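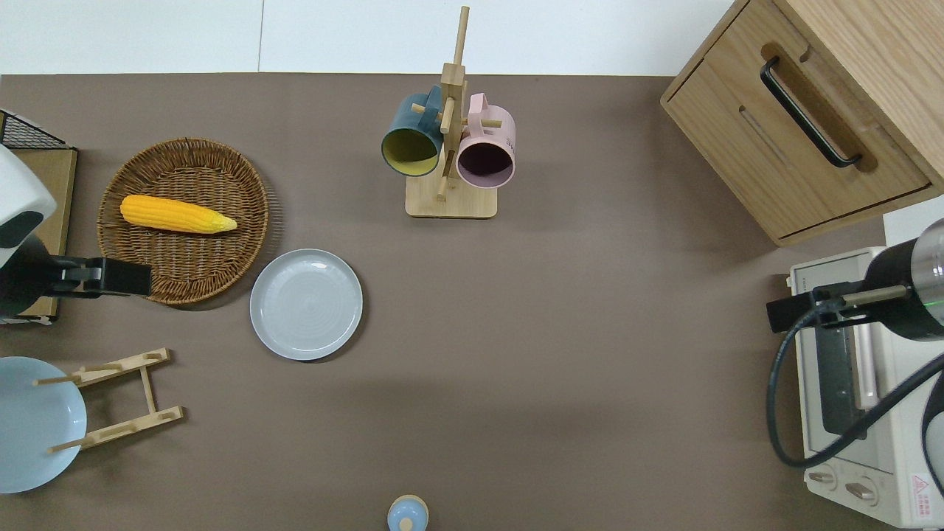 Tue 11 April

Bench rules, second pass. Catriona Tennant asked for them written down so the next person isn't guessing. Most of this was on the whiteboard in January and got wiped.

Before power-on
- Walk both sides of the table. Look at cables, not just at arms. The right arm cable swings wide over the toaster oven and has to clear the door handle through the whole reach. Move the wrist by hand to its farthest pose, watch the loop, then power on.
- Toaster oven unplugged at the wall. Not "off". Unplugged, plug lying where the operator can see it.
- E-stop pressed and released once per shift, both arms. Log it. If it isn't in the log it didn't happen.

Speed
Cap at 200 mm/s for anything over the table with a person inside the tape. That's our number, from the Fluvia risk sheet, don't quote it to anyone as a standard. Outside the tape you can go to 310 but only on a program that has already run clean twice at the low cap. Two clean runs, same layout. If you moved the mug tree it's a new layout, sorry.

Speed cap does nothing for pinch points. Fingers between gripper and basket rim get squashed at any speed. Hands out before enable, say "clear" out loud, wait for the other person to say it back. Felt silly for the first week, doesnt now.

Layout
Pap wants the layout sheet to be the only source. Agree. Corn in the basket lying flat, ridged plate next to it, mug tree at the back with its two mugs, dish rack front left, oven right with the cabinet behind it. Anything not on the sheet comes off the table before enable, incl. coffee and phones. Tape measure too (me, last week).

Question for Catriona: do we fix the mug handles to one orientation or let them drift? Sheet says "on pegs" and that's all. I'd leave it loose and write down what we got. 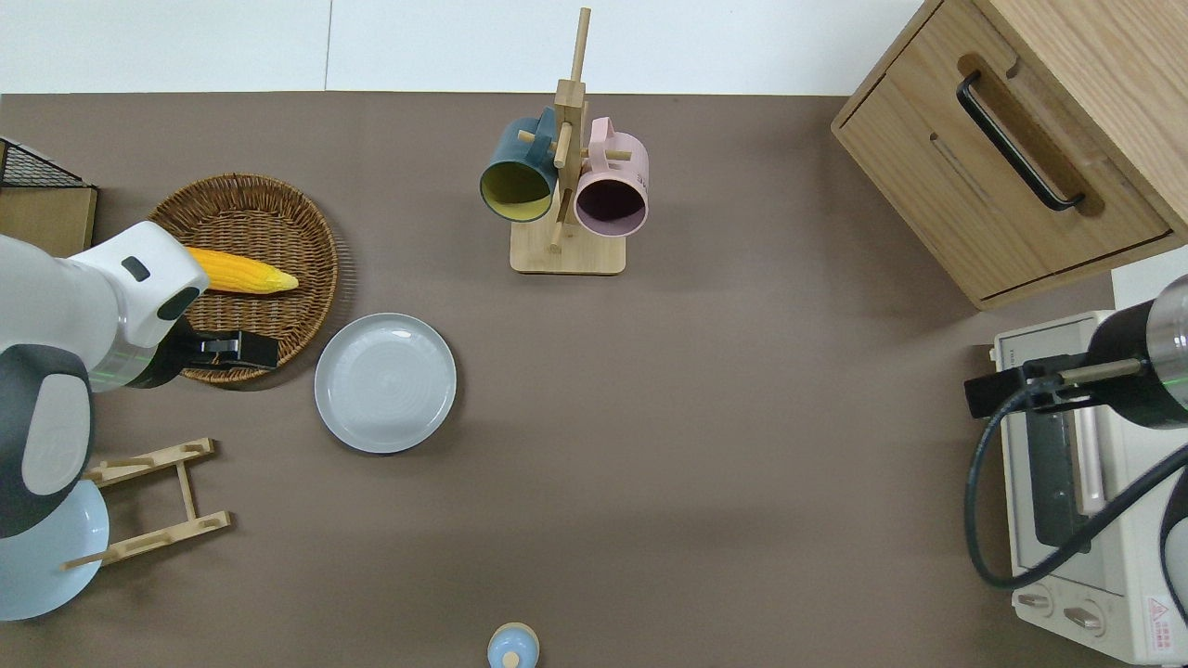

Handover between arms. Still no good rule. At the moment one arm is meant to hold while the other moves through the middle, but it's only in the Brondetti script and not enforced by the controller. So anyone jogging from the pendant can break it. Proposal: shared zone in the middle third, one arm owns it, the other gets a hard stop at the boundary. Flomar did it that way on the old cell and it was slow but no crashes that I know of. Want it in the controller config and not in somebody's script.

Also on handover: the idle arm parks. Hovering over the oven is not parked. Parked = park pose, brakes on, and you've looked at it.

Green light on the joint: people keep reading it as "safe". It is not a safety signal and the rules should say so in one plain line. Draft: "Treat an arm as live unless it is locked out." Will put it at the top of the sheet, bigger type.

Stops and near misses
Write it up same day even if nothing broke. What program, what layout rev, which arm, who was where. Don't reset first and write later, you will forget the pose. Photo of the pendant screen is enough to start with.

Had a go at sorting stops into grades, gave up. Two kinds will do: stopped by a person, stopped by the controller. Catriona can split them more if she wants.

To do
- boundary values for shared zone, need to measure, ask Pap where he put the fixture drawing
- reprint layout sheet, rev number on it this time
- strain relief on right arm cable, the clip we have is too small
- lockout tags, order more
- check the 310 cap is acutally set in the config and not only on paper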